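Juraj Šťastný has spent 19 weekends teaching a robot arm to do a job he can do himself in under a minute. "Forty seconds," he says, a little wounded. "If I can find my glasses."

The arm lives at the Dellwood, a shared workshop in Costcombe, between the laser cutter and a kiln that has been awaiting a part since September. Its task is to carry a processor between a holder and the socket of an old desktop PC. He calls the project Tilahun, after the street where he bought the first motor.

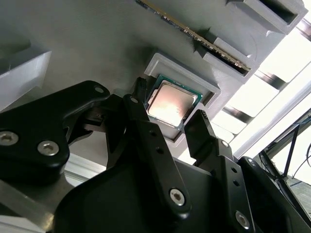 The holders took longer than the code. "I drew that pocket so many times I see it when I shut my eyes," he says. "Too tight and the chip won't come out. Too loose and it sits crooked, and then everything downstream is crooked too -- including me."

He has spent $1,282 so far, a figure he gives quickly and then asks to have back. The computers were the cheap part. He wanted old office machines, on the grounds that they are plentiful and have no feelings.

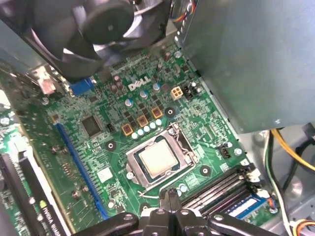
The gripper over the Dell board, with the processor in its socket.

His target is 200 placements in a row without a bent contact. The record is 39. Number 40 he describes as "a learning experience, mostly for the socket." 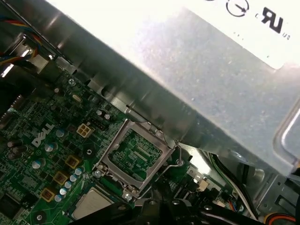

What bothers him now is the lever. "A chip just goes down flat, more or less. A lever wants to be pushed down and sideways, and it pushes back. I've met people like that." He has tried slower moves and softer fingertips, and next he means to try a different approach angle, once the bench is free on Thursday.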